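House rules for hand-held grippers

2024-08-29

I promised in June that I would finally write down our house rules for collecting demonstrations with hand-held grippers, and here I am at the tail end of summer with a cup of tea and no more excuses. We had 23 rules at one point, taped up beside the bench at Fallham, and I'll admit that even I had stopped reading them. Aníbal Huanca went through the sheet with a red pen one afternoon and we kept the ones people really follow.

The first is to look over the finger pads before every session and wipe them down. A bit of lint on a pad changes how it holds soft things, and you won't notice until you're 400 episodes in (ask me how I know!). The second is to close slowly on anything plush. People love to snap the fingers shut, and I understand, it's satisfying, but the robot that learns from you will snap too, and then you're stuck with it.

Third, start each episode with the fingers fully open and end it the same way. We threw out 147 episodes from the Lirketti set over this one, and I still wince a little when I think of that week. Fourth, move the toys around between episodes, and I mean properly around, on their sides and behind each other and half in the box, the way things end up in a real home on a real Saturday.

Fifth, take a break after 20 minutes. Your wrist gets tired well before you feel it, and tired wrists make wobbly paths. Picard, our older arm, copied a wobble of mine so faithfully that everybody in the lab knew whose it was.

There's a sixth about naming your files the same way every time, but Drerkik does that for us now, bless it, so I've let it go. If your group has a rule you swear by, please write and tell me, I do read everything even when I'm slow to answer.

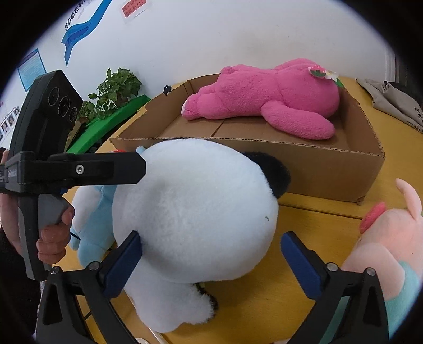
Closing on the big white plush, with the pink bear lying in its box.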